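What I Learned Building a Study Planner for Cultdale Middle School

So my project for Education Studies was a weekly study planner for seventh graders, and I tried it out at Cultdale over one term. I went in thinking the hard part would be the math side of things (how many minutes per subject, that kind of stuff). Nope! The hard part was getting kids to open the thing a second time.

I started with a survey in March. I got 113 answers back, which made me really happy, and then I read them and got less happy. Most students wrote that they do homework "whenever." A lot of them had no idea when their next test was. The school sends test dates out by email, but the emails go to parents, and plenty of parents figure the kids already know.

My first version was a paper sheet with a box for every hour after school. Way too many boxes. I cut it down to 2 blocks a day, 30 minutes each, with a 10 minute break in the middle, and I put the test dates right at the top where you can't miss them. The classes that got the short sheet filled in a lot more of it than the ones stuck with my first try. I also made a version for the school's computers, but it's just the same sheet with a dropdown for the subject, so I won't go on about it.

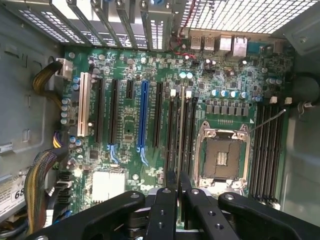
Oğuzhan Taşdemir told me after my halfway talk that I was measuring the wrong thing. A full sheet only shows that a kid can fill in a sheet, he said, and I should be asking whether they studied at the times they wrote down. That stung a little, but he had a point, so I added a checkbox next to each block and had the homeroom teachers collect the sheets every week.

The checkbox numbers were lower, no surprise. Evenings were the worst and the block right after school held up best. I can't say if grades changed, because one term is too short and I only saw the sheets.

If I did it again I'd ask the students to help design it from day one. I'd also bug the office much earlier about the test dates, since I was still waiting on the eighth grade list when I wrote this up.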